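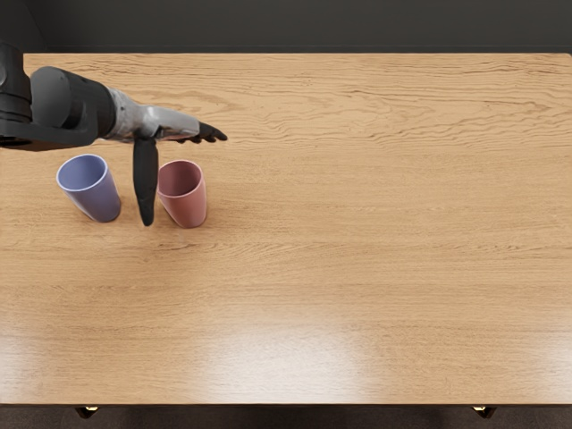
4. How the winter supply terms were understood in Nemdale

4.1 Background to the terms

Before we come to what people told us, it will help the reader to have the bare bones of the arrangement, as it is an unusual one and we ourselves took a good while to get to the bottom of it. Nemdale has no gas field and no storage of its own. Everything burned in the town comes ashore at Clarkinport, goes inland by a single pipe, and is sold to homes and small businesses by Brirkis, who hold the only retail licence for the district. Brirkis in turn buy from Cuypers, a wholesale trader, under a contract that runs for 15 years and which was, at the time of our fieldwork, still in its early life.

The contract is of the kind usually called take-or-pay. Brirkis agree to take a certain amount of gas each year, and if they take less than that they must pay for the shortfall anyway. Gas paid for and left untaken may be claimed later, within limits, and is known as make-up gas. None of this is rare in the trade, and Section 2 goes over the older writing on the subject at some length. What makes Nemdale worth a section to itself is that part of the yearly commitment was passed down the line to household customers, in the form of a winter tariff with a minimum charge. A family on this tariff paid a lower price per unit from the start of the heating season, and in return agreed to pay for a set amount of gas whether it was burned or not. We call this the shared tariff from here on, although it was sold under several names and the bills carried yet another.

We should say plainly that we came to the shared tariff with some sympathy for it. A small supplier with one pipe and one seller has very little room to move, and a mild winter can do it a great deal of harm. Asking customers to carry a part of that risk for a better price is a fair enough thing to ask, provided the customers know that they have been asked. Whether they did know is the question that occupied us for most of two winters, and readers who would like the timing of the fieldwork set against the contract years will find it laid out in Figure 2, in the section on methods.

4.2 What the records show

Brirkis were generous with their records, and we are glad to thank them for it. They gave us billing histories for 3,392 household accounts, with names and addresses taken out, covering every account that had been on the shared tariff for at least one full heating season. Accounts opened or closed part of the way through a season were left out by Brirkis before the file reached us. We would have liked to see them, as people who leave a tariff early often have the most to say about it, but the terms for part seasons were worked out by hand and the sums were kept in a separate set of papers that had not been typed up.

The records tell us when a minimum charge was applied and how large it was. They do not tell us why a home fell short of its minimum. A household may burn less gas for all sorts of reasons: a warm spell, a new baby keeping everyone at a grandmother's house for a month, a broken boiler, a wood stove, a wish to save. From the bills alone these look exactly alike, and we were tempted early on to treat every shortfall as a sign of careful use, which would have been a mistake. An account that fell short in one season very often did so in the next as well, and this steadiness makes us think that the size and condition of the home matter a good deal more than the weather does. Small flats in the older streets near the pipe's entry point fell short again and again. The larger houses uphill hardly ever did.

There is a simple cause for this, and it lies in how the minimum was set. Brirkis began with a single figure for everyone, 1,000 units for the season, chosen (so we were told) for being easy to remember and easy to print. For a house with four bedrooms that is no burden whatever. For two rooms over a shop it is a good deal more gas than anybody could comfortably burn, and the lower unit price does little to make up for it. The flat minimum therefore moved the cost of the upstream commitment towards the smallest homes, which is surely the reverse of what anyone at Brirkis had wanted. Their own staff said as much to us, and rather ruefully.

4.3 What customers said

The interviews were carried out by Naa Zakaria, mostly in people's kitchens and always at a time of their choosing. She asked each person to fetch a recent bill, if they had one to hand, and to talk through it aloud line by line. We had planned a more formal list of questions and still have it somewhere, but the bills did the work so much better that the list was dropped after the first few visits.

Nearly everyone could find the total, the date it was due and the price per unit. The minimum charge was another matter. It appeared on the second page as a line headed "seasonal balance", and people had worked out their own meanings for it with a great deal of good sense. Several took it to be a debt carried over from the summer. One retired bus driver believed it was a deposit and had been looking forward, quite cheerfully, to having it back when he moved. A young couple had read it as a charge for the upkeep of the meter, and thought it steep, but supposed that meters were expensive things. Only those who had once rung the helpline to complain gave an account that matched the terms, and they remembered the call very well.

It would be easy to put all this down to poor reading, and we want to warn against that. The people we spoke to were careful with money and careful with paper. Many kept their bills in order, in a drawer or a biscuit tin, going back years. The trouble was that the words on the page gave them nothing to hold on to. "Balance" has a settled meaning to anyone who has ever had a bank book, and it was being used here for something else.

We were also struck by how little interest there was in where the gas came from, and how much interest in whether it would keep coming. Clarkinport was known to all as the place with the big tanks. Cuypers was a name almost no one had met. Yet when the yearly commitment was explained to people in ordinary speech, over a cup of tea and with a bit of drawing on the back of an envelope, a fair number said that they did not mind paying something towards a steady supply. They minded finding out afterwards. One woman, who had fallen short in both of the seasons we covered, put it to us this way: "If they'd said it was so the pipe stays full, I'd have grumbled and paid it."

4.4 Make-up gas and the question of who owns it

A further difficulty came to light only late in the work, and we owe it to Ekow Gyamfi's patient reading of the contract schedules. When Brirkis pay Cuypers for gas they have not taken, they gain the right to claim it in a later year. When a Nemdale household pays Brirkis for gas it has not burned, it gains no such right. The household terms are silent on the point, and in practice the minimum charge was simply closed off at the end of the season.

Brirkis answered, reasonably, that the right to claim make-up gas is only worth something if there is a cold enough year to use it in, and that they had not yet used theirs. They also pointed out that keeping a running credit for each home would mean changing a billing system that was already creaking. We accept both points. All the same, if a cold year does come and the make-up gas is drawn, it will have been paid for in part by the households that fell short, and burned mostly by the ones that did not. A small credit, worked out once a year and shown on the bill in plain words, would go a long way towards putting this right.

We put the suggestion to Brirkis in writing, together with a redrafted second page on which "seasonal balance" was replaced by "minimum winter charge" and a sentence saying what it was for. The new wording was accepted for the coming season. The credit is still being talked over, and the minimum itself is to be set by size of home once a reliable list of homes can be drawn up, a task we return to in Section 5.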